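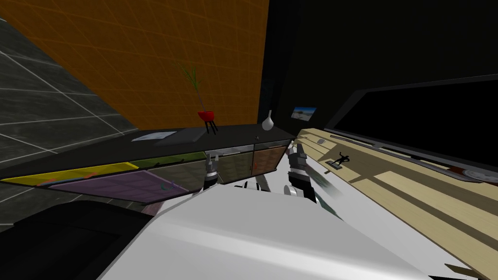 Nobody needs a mustard that tastes of crisps, was the first comment under my post on the Lurero and Elico team-up, and it had 790 likes by teatime. Start with that. Let them laugh, then ask who'd buy a jar anyway. (Hands will go up. They always do.)

So, the basics, quickly. Lurero makes mustard. Elico makes pickled onion crisps. In August they put the two together in a squat yellow jar and sold it for one month only. I bought three. I'm not proud - well, I'm a bit proud.

What does it taste like? Sharp first, then sweet, then you get that vinegary tingle at the sides of your tongue. Lovely on a cheese toastie, horrible on a hot dog. Pause here and pass the crackers round, left side of the room first because they missed out last time!

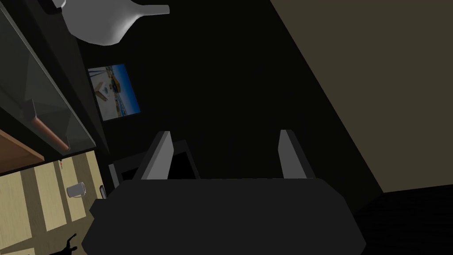 *Slide 2: Gripper, fingers open*

Now the bit I really want to get to, which is the queue. My local shop, Stamatopoulos, had 130 jars in on the Saturday and they'd gone before lunch. Same shop has had plain Lurero on the bottom shelf for years and I've never seen anyone reach for it. Same mustard, more or less, plus onion powder and a bit of sugar.

Read out the two labels if there's time. Skip if the crackers are slow coming back.

Then the flops, because I love a flop. Nandico did a gravy-flavoured ketchup and I still think about it. It was brown. It poured like paint. They ran a competition to win a year's supply and got 29 entries, one of them mine (didn't win, thank goodness). 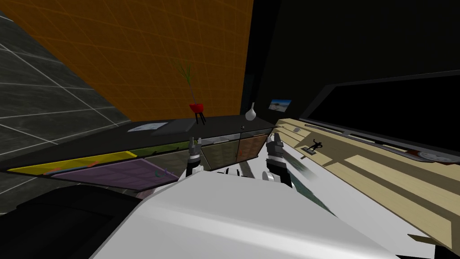 *Slide 3: Two grippers and the low cabinet*

Back to my post. By the end of the month it had 2396 comments, and most were people suggesting their own mash-ups. My favourites: brown sauce with salt and vinegar, mayo with prawn cocktail, and piccalilli with anything at all.

Ask the room for theirs and write them on the flip chart. Leave ten minutes for this, it overran last time. Spare jar goes to whoever gets the loudest groan.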